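Kann ein Roboter das schon? So prüfen Sie eine Aufgabe, bevor Sie Geld ausgeben

Ob eine Maschine Wäsche falten, Geschirr einräumen oder Schrauben sortieren kann, lässt sich selten mit Ja oder Nein beantworten. Die Anleitung führt durch die Prüfung, die wir bei Treltis vor jedem Projekt machen. Sie eignet sich für Werkstätten ebenso wie für den Haushalt.

Schritt 1: Aufgabe eingrenzen
Schreiben Sie auf, wo die Aufgabe beginnt und wo sie endet. »Küche aufräumen« ist zu groß. »Tassen vom Tisch in den oberen Korb stellen« lässt sich prüfen. Notieren Sie auch, welche Gegenstände vorkommen und welche davon weich, durchsichtig oder zerbrechlich sind.

Schritt 2: Von Hand mit dem Greifer ausführen
Nehmen Sie einen handgeführten Greifer und erledigen Sie die Aufgabe damit selbst. Was Ihnen mit zwei Fingern nicht gelingt, wird ein Arm mit demselben Greifer auch nicht schaffen. Wer beidhändig arbeitet, braucht 2 Geräte und genug freien Platz vor dem Tisch.

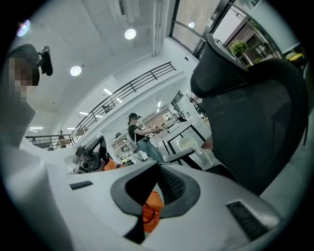 Planen Sie für die ersten Durchgänge viel Geduld ein. Socken und Plastiktüten sind mühsam, feste Schachteln gehen schnell. Wenn Sie ständig nachgreifen müssen, gehört das ins Protokoll.

Schritt 3: Durchgänge aufzeichnen
Für eine einzelne Aufgabe in immer gleicher Umgebung haben uns beim Projekt Ferri 62 Aufzeichnungen gereicht, um eine erste Einschätzung zu geben. Für Cendcombe, wo Tisch und Licht wechselten, waren es am Ende 1000. Verschieben Sie die Gegenstände zwischen den Durchgängen und löschen Sie misslungene Versuche nicht – markieren Sie sie nur.

Schritt 4: Ergebnis einordnen
Wir arbeiten mit 3 Stufen:
Grün: feste Teile, fester Platz, Fehler sind harmlos.
Gelb: wechselnde Lage, jemand muss gelegentlich eingreifen.
Rot: weiches Material, enge Fächer oder Menschen im Arbeitsbereich.

Die meisten Haushaltsaufgaben landen bei uns derzeit auf Gelb oder Rot. In der Werkstatt sieht es beim Sortieren und Umpacken besser aus. Rote Aufgaben legen wir zurück und prüfen sie im Februar noch einmal.

Die Protokollvorlage liegt im Downloadbereich unter »Irkgate«.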